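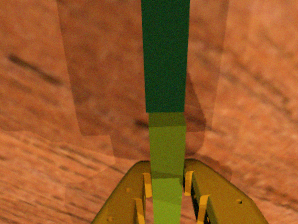 Ovside Chair Scale

Floor-level platform scale for weighing dialysis patients before and after treatment, seated or in their own wheelchair. Hand rails fold flat for storage.

Weight is shown in pounds or kilograms. The tare key stores 15 wheelchair weights, so staff don't have to weigh the empty chair each visit.

Ramps: 2 (front and rear)
Display cable: 3 m
Power: wall adapter or rechargeable battery
Item no.: 162

Wall-mount display available - order separately. Calibration certificate included.

Sales and service: Lindsay Kereama, Breltbridge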